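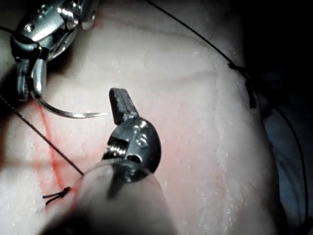 A curved needle, with a fine sharp tip.

Hand sewing, quick tips
Posted by Maeve Cronin, 2025-11-26

Curved needles for cushions, lampshades, anything you can't get behind. Straight ones for hems. Don't mix them in one tin, you'll get stabbed.

Thread: arm's length, no more. Longer just knots. Cut on a slant, wet the end, pinch flat.

Needle sticking? Run it thru a bar of dry soap. Blunt tip = bin it, in a jar with a lid.

Upholstery seams - pin every inch first. Small stitches at the corners, bigger along the flat. Knot goes inside the seam.

Ripped lining in a coat: ladder stitch, matching thread, pull snug but not tight or it puckers.

Buttons, leave a litle slack and wrap the shank four times. Coats maybe six.

More on zippers later in November if I get to it.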